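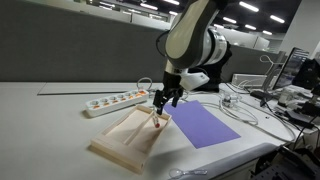 Budgeting for a bench cell: what the quote leaves out
Speaker notes, Győző Hegyi
Equipment planning session, May 18, 2021

Slide 1. Title

Introduce self, two sentences at most. Say that the talk covers a single-arm cell on a bench, indoors, handling light objects. Mobile bases, fenced cells and anything that lifts more than a bag of sugar are out of scope. Questions at the end, except for questions on a number, which should be asked at once.

Slide 2. Where the money goes

Show the bar chart. The arm is the tallest bar but it is less than half the total on every cell we have bought at Josum. Read out the remaining bars from left to right: gripper, control computer and screens, bench and fixings, cabling and power, objects and trays, installation, training, spares.

Point out that the first two bars come from the supplier's quote and the rest usually do not. The Cleseck cell was approved on the quote alone. The bench, the cabling and the second gripper were then charged to the running budget, and the overspend was reported in September as "consumables". It was not consumables. Pause here, as finance people tend to want the slide number.

Slide 3. Write the task list first

A request for an arm should come with a list of tasks, and each task with the objects it needs. Put the thinnest, lightest and most awkward objects at the top. Clear plastic goes on the list in its own right: a transparent tube or spoon places different demands on the camera from a wooden tray, and the vision part of the quote should be priced against the clear item.

Flat sheets also get their own line. A gripper with two stiff fingers will close on a tube without much trouble, but may need different fingertips for a sheet lying flat on a table. Ask the supplier to state in writing which objects on the list are covered by the standard fingertips.

Payload is rarely the limit for this type of work. Reach and approach angle are. Ask for a drawing that shows the arm working over the far corner of the bench, with the gripper and wrist fitted. Suppliers like to quote reach to the flange.

Slide 4. The bench

Do not reuse office desks. Two reasons on the slide, leave them up: stiffness and fixing points. If the top moves when the arm stops hard, the positions taught in the morning will not hold in the afternoon.

Budget for a bench with a plain matte top and enough depth for the work area plus the equipment that ends up next to it. In our experience the screen, the control boxes and the cable slack take as much surface as the work does. The rule we use now is to draw the work area, draw the equipment area, and refuse to let them share an edge. Nobody keeps to it completely. Money spent on an under-bench shelf is the cheapest way to get closer.

Slide 5. Power and cabling

Count sockets before ordering. A worked case from the Živković cell: 9 devices needed mains and the room plan had allowed for 7. The gap was closed with an extension lead on the bench top, then a second one plugged into the first, which the electrical inspection failed. Remedial work cost more than a fixed rail would have done at the start.

For each cell, allow:
A fixed socket rail under or behind the bench, with two spare positions.
A separate switched supply for the arm controller.
Cable tray along the rear edge, sized for twice the cables on the drawing.
Signal cables in the correct length. Spare length coiled on the table gets caught, and a connector pulled out in use is hard to tell from a software fault.
Cable guides for the arm itself, with enough slack for full wrist rotation.

Say that the last item is often missing from quotes. The price is small. The delay when it is ordered late is 30 days in our records, all of it delivery time.

Slide 6. Room

Open-plan space is acceptable for this class of arm if the risk assessment says so. Partitions help with noise and with people walking through, but they are not guarding and should not be entered as guarding on the form.

Check the ceiling lights. Bright fittings over a shiny top give glare in the camera view, and the glare moves when the arm casts a shadow over the tray. Dimming the whole office is rarely an option. Budget for local diffused lighting, and run the acceptance test with the room lights as they will be in normal use.

Slide 7. Buy, lease or share

Summarise the table and do not read it out. Leasing made sense for the Altier work, where the task list was fixed and the end date known. Buying makes sense when the arm will be moved to a second task. Sharing a cell between two teams looks cheap on paper. The cost sits in changeover: trays, fingertips, camera position, calibration. We planned 240 hours of use per quarter on the shared cell and lost a good part of it to changeovers, which the plan had entered as zero.

If a team insists on sharing, each one should buy its own set of trays and a base plate with locating pins. Marked positions on tape are adequate for a demonstration.

Slide 8. Spares and running costs

Minimum spares at delivery: one set of fingertips, one wrist cable, one emergency stop button, fuses. Add a second gripper if the cell is to run every working day. Enter software licences as an annual cost and check whether the first year is included in the purchase price, because the second year's invoice otherwise arrives without a budget line.

Objects wear out too. Wooden trays chip at the corners and sheets crease. A small yearly sum is enough, but it needs a name against it.

Slide 9. Checklist

Hand out the printed sheet. It has one row per bar from slide 2 and a column for the person who gives the figure. Blank cells are not accepted at the approval stage; a zero is, if signed.

If time is short, skip slide 7 and go straight to this one. Leave slide 2 on the screen during questions.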